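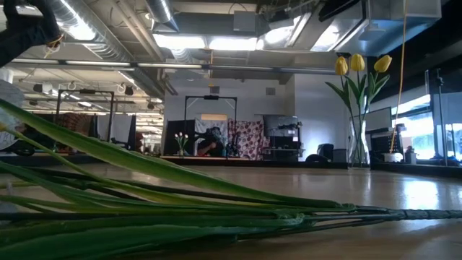
Artificial stems on a table, with the broad green leaves still attached.

Cemetery flower rules to change in March
2019-12-22

Plastic and fabric flowers will no longer be allowed on lawn graves at Tritotville Cemetery from the start of March, after the town council voted to bring in new rules for graveside tributes.

Fresh flowers can still be left at any grave. Artificial ones will be allowed only in the older monumental section, where they have to stand in a fixed vase, and along the memorial wall, where the limit is one small bunch for each plaque.

Parks manager Vaughan Waaka said faded petals and bits of wire had been turning up in the mowers and in Dralent Creek, which runs along the lower fence.

“We get a windy week and it all ends up in the creek,” he said. “The crew spend a morning picking it out and then it happens again.”

The cemetery has 3228 marked graves, most of them in the lawn section. Ground staff will remove artificial flowers from that section from March and keep them in the shed beside the Naidoo Street gate for 20 days so families can collect them. Anything left after that will be thrown out.

The change has not pleased everyone. Aparecida Trindade, whose parents are both buried in the lawn section, said she lived two hours away and could visit only a few times a year.

“Fresh flowers last 5 days in January if you're lucky,” she said. “I don't want Mum and Dad to have a jar of dead stalks in front of them until I can get back.”

Cr Lungile Mathebula voted against the rules and asked for the lawn section to be given fixed vases as well. Staff told the meeting that vases would get in the way of the ride-on mowers. Her motion was lost.

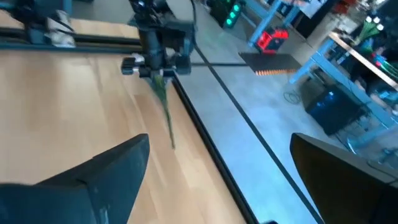
Families who want something longer lasting have been pointed to the memorial wall, and florist Cherry Mae Catacutan will run a free session at the Proltura Hall on making small bunches that fit the plaque holders. The work needs very little equipment. A plain tabletop like this one, honey-coloured with a fine grain, is enough to lay the pieces out on, and Ms Catacutan said people should bring any old artificial flowers they already have, as most can be trimmed down and used again.

There is room for 10 people at the session, and bookings can be made at the council's front counter. A second one will be held if there is enough interest.

Letters will go to grave licence holders in the new year. Council records officer Ashton Kereama said many of the addresses on file were out of date and asked families to ring the office or call in to check their details.

Flags, solar lights and glass ornaments are not covered by the new rules. A report on those is due later in 2020.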